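4.2 Why people followed the tour to a second city

We had expected, when we began reading through the 1454 posts collected from the Kellham fan forum, that most of the talk about traveling to shows would be talk about money. There is some of that, of course (tickets, gas, the price of a motel bed on a Friday), but what filled page after page was the company. People wrote with real fondness about the strangers they had met in line at Rinedstead, and many of them had already arranged to share a ride to the next show before the first one was over!

Pieter Segers and Wilma Smits coded the posts separately and then sat down together over their differences, which were mostly small ones. The code they argued over longest was "homecoming" - a fan's feeling that a concert hall in an unfamiliar town was somehow a familiar place. In the end they kept it, and we are glad they did, as it turned up in 8 of the 28 interviews as well, often in nearly the same words. One woman who had driven overnight to see Zanditach play told us that she slept in her car, ate crackers for breakfast, and would happily do it all again in February.

Figure 2. Counter with a wooden condiment organizer.
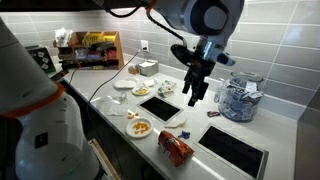 Food came into these stories more than we had planned for, and our interview guide had only a single question on it. Fans remembered who had shared a sandwich with them long after they had forgotten the order of the songs, and we will come back to this kind of everyday generosity when we look at the Mikkelsen shows in the next section.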